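Oiling a wooden table top - how many coats?
Forum > Home and Workshop > Wood finishing

kastano_k
Hello all. I bought a used table for my work room in Jonstead and I want to finish the top again. The old finish is worn in the middle. My neighbor says hard wax oil, two thin coats. The shop says four. Who is right? I already sanded one side of a test board.

Warm brown, with the grain still easy to see.
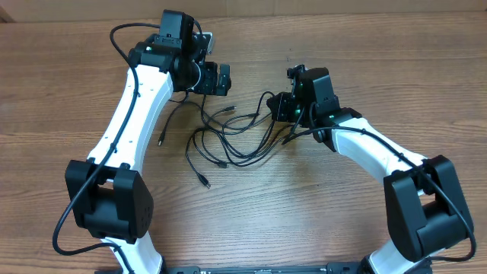 Warm brown wood grain

I do not want it shiny. Thank you in advance for any advice.

nimri1433
Two coats. With four you only pay for more oil, because after the second one the wood does not take much. Wipe off everything that stays on top after 16 minutes and let it dry overnight.

old_plane
I disagree with nimri1433. Two is fine for a shelf. For a table where you put coffee cups I would do three, and the last one very thin. I made this mistake in June and had white rings in one week.

nimri1433
White rings come from bad wiping or from not enough drying time. My kitchen table has two coats and we eat on it every day.

Lostau_Woods
What grit did you stop at, kastano_k? If you went too fine, the oil stays on the surface and the color is lighter than you expect. I stop at 150.

kastano_k
I stopped at 240 - maybe this was too much. I will go back to 150 on the other half of the board and compare.

old_plane
Good plan. Also keep the oily rags flat outside until they are dry, they can catch fire by themselves.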